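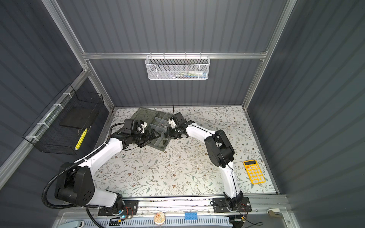
Two arms working over a compartment tray in a Devard test cell.

Devard Releases Marino 3 Motion Planner for Paired Robot Arms

SIRKTHORPE, September 2019. Devard today released Marino 3, a new version of its planning and control software for workcells in which two robot arms share the same space. The release replaces the fixed zone locking of earlier versions with a joint planner that treats both arms as one system, and adds a tray model for picking small parts out of divided containers.

In earlier versions of Marino, the volume above a table was split into zones. An arm had to claim a zone before entering it, and the second arm waited at the boundary until the claim was released. The method was safe and easy to check, but it performed poorly on tasks where both grippers need to be over the same tray. One arm spent much of the cycle parked.

Marino 3 plans both arms together. Each planning request takes the joint state of the pair, the current goals and the collision model of the cell, and returns two time-aligned trajectories. Minimum separation between the arms is checked along the full length of every link, including elbows and any cable conduit that has been entered in the cell file. The default separation limit is 40 millimeters and can be set per link pair. Close to a shared target, the limit between the two grippers can be lowered to 20 millimeters, with speed reduced to match.

"Most of the trouble in a two-arm cell comes from the elbows," said Ada Monti, who leads planning development at Devard. "The grippers are where people look, and they are usually modeled well. The forearm crossing over the middle of the table is what stops the job. We wanted the planner to reason about the whole arm at every step."

Replanning runs at 50 hertz on the standard Devard controller. If a new plan can't be found within the allotted time, both arms slow along their current paths and hold. The hold is logged with the joint states and the constraint that failed, and the log can be replayed in the desktop viewer.

Tray model

The second main change is in perception. Open bins have been supported since the first version of Marino, but trays with thin or clear dividers often produced incomplete depth data, and planned grasps could end in contact with a wall. Marino 3 accepts a tray template listing the outer shape, the divider positions and the height of each wall. At run time the software fits the template to the visible outer edges of the tray and fills in the dividers from the stored geometry. The tray does not have to be square to the table.

Grasp candidates are then generated per compartment. A candidate is dropped if the opening gripper fingers would cross a divider, and the remaining ones are ranked by clearance and by the effect on the other arm's path. Parts lying against a wall can be flagged for a short push before the grasp. The push is planned with the same limits as any other motion.

"A clear divider is hard to measure and easy to describe," said Agata Messina, perception engineer. "If the user already knows the tray, the software should use that knowledge. The template takes a few minutes to write, and it stays valid until the tray is changed."

Other changes

The cell file format now supports fixed objects mounted on walls and rails, so baskets, posts and brackets no longer need to be entered as part of the table. Loose objects on the work surface can be marked as keep-out regions from the viewer. The gripper interface has been split from the arm driver, and each arm in a pair can carry a different finger set. Scripts written for Marino 2 will run without changes in zone mode, which remains available as an option. Joint planning has to be turned on in the cell file.

Known limits in this release: joint planning supports two arms only, templates must be rigid, and stacked trays are not handled. Support for stacked trays is planned for January.

Availability

Marino 3 is available now to all customers with a current support agreement. Installation packages, the revised cell file reference and a set of tray templates can be downloaded from the customer portal. Training sessions on joint planning will be held at the Devard office in Jasedthorpe, and places can be booked through the support desk.

About Devard

Devard develops motion planning, perception and control software for small robot workcells. The company is based in Sirkthorpe, with a training and support office in Jasedthorpe.

Press contact: Devard Press Office, Sirkthorpe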